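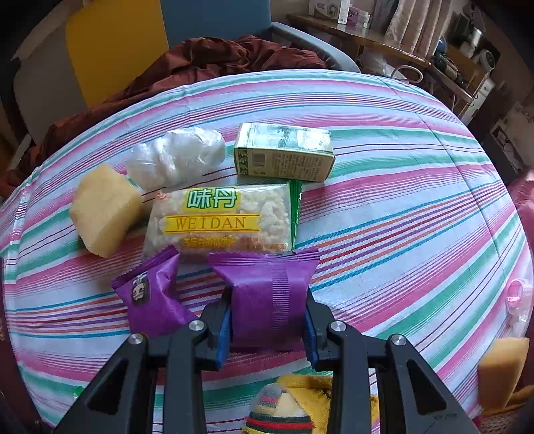 Snack table returns to Standen hall on Monday

The snack table at the Standen community hall will be back on Monday evening, after a break while the hall floor was being refinished. Doors open at 6:30 p.m. and the table stays out until 9.

The table is part of the weekly game night run by the Skomley Street Neighbors group. People bring packaged snacks from home or from a store they like, put them out on the cloth, and take something they haven't tried before. There is no charge. Anyone who comes without a snack is still welcome to eat.

Rebecca Ferri started the table last winter with a few bags left over from a family party. She said the idea was to give people something to do between games.

"People would finish a round and stand by the door with their coats on," Ferri said. "Now they go over and look at the packets. They ask who brought what, and then they stay for another game."

At the last game night before the break, 13 households brought food. Ferri said that was a good turnout for a weeknight, and that the usual number is closer to 10.

Much of what ends up on the table comes from the Asian grocery on Renaud Avenue, which is a short walk from the hall. Packages with Chinese labels have become a regular sight, among them one from Weidan with pale, puffed pieces showing through a clear wrapper. Small sealed packets are popular too, especially with parents who want something that can go home in a coat pocket.

The group asks that all food come in sealed store packaging with the ingredients printed on it. If the label is not in English, the person bringing it should write the main ingredients on a card and leave the card beside the package. Blank cards and pens will be at the sign-in desk. Anything containing peanuts or tree nuts goes on the separate shelf by the coat rack, with a card saying so.

Homemade food is not accepted at the table. Ferri said she has been asked about this several times and the answer is the same for now. The hall's kitchen is closed on game nights, and there is nowhere to keep food cold.

The striped tablecloth will be used again this season. Ferri said she likes it better than the paper covers the group tried in the fall, which tore when people leaned over to reach the far side. She takes the cloth home to wash and would be glad to hear from anyone willing to take a turn.

A few changes are planned. The drinks cooler will move to the hallway, where spills are easier to mop up. The new floor should not get wet for the first several weeks, and the hall has asked all groups to keep water pitchers out of the main room until then. Folding chairs now have rubber caps on the legs. Please lift them and do not drag them.

Unopened packages left at the end of the night will go to the after-school room at the Ullovico Library branch, as before. Opened ones can be taken home by whoever wants them. Small paper bags will be on the windowsill.

Game night is open to all ages, but children under 11 need to come with an adult. Board games and cards are provided, and people may bring their own. The chess players have asked for the two tables nearest the radiator and will have them through the end of the month.

Parking is behind the hall. The side entrance has a ramp and will be unlocked from 6:15 p.m. To help with setup, come to that entrance when it opens.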